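Busco a dos personas para que me ayuden a ordenar, doblar y empaquetar textiles de casa: mantas, pañuelos, telas sueltas, ropa de cama. Soy Araba, llevo Zekano (un almacén pequeñito de segunda mano) y en octubre se nos junta todo, ¡las mantas gordas y los restos del verano a la vez!

Son **17 horas a la semana**, siempre por la mañana, y pago **140 € semanales**. No pido experiencia, pero sí paciencia con las telas finas, que se escurren y hay que volver a empezar el doblez.

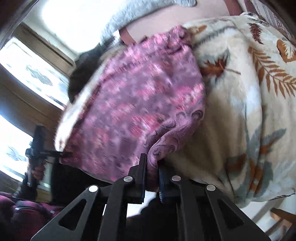

Los estampados van por familias: las hojas y los helechos por un lado, los rosas y morados por otro, y lo liso al fondo. Las mantas de pelito se doblan en tres y se guardan sin apretar (por favor, nada de bolsas al vacío). Tenemos más de 100 piezas pendientes, así que trabajo no va a faltar.

Se puede venir con música, y el café lo pongo yo. Si te apetece, déjame una nota en el mostrador de Pollero con tu nombre, un teléfono y las mañanas que tienes libres. También puedes preguntar allí por Sinéad, que me pasa los recados.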